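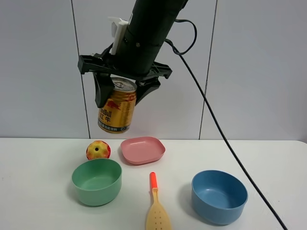

The Ferry Money

The woman at the Tindon office had put the key in an envelope with my surname spelt wrong. She asked if I was family. I said I was the nephew. She said the rent was paid to the end of January and I could take what I liked, but the wardrobe belonged to the house.

My aunt had lived over the chandler's shop for 30 years. I had been there twice, both times as a child, and what I remembered was the stairs. They were as steep as I remembered. At the top was the same brown door, and behind it two rooms and a kitchen that looked on to the river Yeo.

She had not kept much. There was a bed, a table, a radio with a coat hanger for an aerial. In the kitchen drawer I found string, candles and a ferry timetable from before the bridge was built. I put the string in my pocket and the candles in a box.

The tin was at the back of the wardrobe behind her winter boots. It held 492 pounds in old notes, folded in half, and a sheet of lined paper. At the top of the sheet she had written "Gudmont". Under that was a column of sums, a pound here and two pounds there, going back to the year my mother left home.

I knew the name. Gudmont was the island where the two of them had been born. The family had come off it when my mother was ten, and as far as I knew neither of them had been back. My mother used to say there was nothing there except sheep and weather. My aunt never spoke of it in front of me.

I sat on the bed and added up the column. It came to 700. So at some point she had taken money out, and she hadn't written down when.

At noon I went down to the shop to ask about boxes. The man behind the counter gave me three and wouldn't take anything for them. He said my aunt had been a good neighbour and a quiet one. Then he said she had gone away once, for a week, the spring before last. She'd come back with a sunburnt nose and a bag of apples, and given him one.

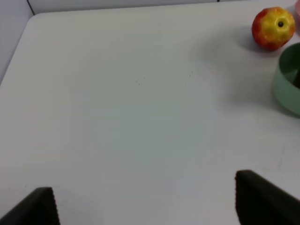
One apple, red and yellow.

"Where did she go?" I asked.

"She didn't say. She went on the Drovitico boat, I know that much. I carried her case."

The Drovitico boat called at four islands. I had seen the list on the wall at the quay, and Gudmont was the last of them.

I asked him what the apple had been like. He thought about it. He said it was sharp, and that he had eaten it standing where he was now.

I went back up and packed the boxes. The boots went in one and the radio in another. I left the bed. By four it was getting dark and I had to put the light on to find the tape. I kept the tin on the windowsill where I could see it.

My mother rang while I was sweeping the kitchen. She wanted to know if there was anything worth having. I told her about the radio. She said she supposed there would be a few bills to pay and I said I thought they were all paid.

"Was there anything else?" she said.

A car went over the bridge with one headlamp out. I asked her whether there had been apple trees at the house on Gudmont.

She didn't answer for a while. I could hear her television.

"Two," she said. "Against the back wall. Why?"

I said the next boat was on Wednesday, and that the fare was paid if she wanted to come.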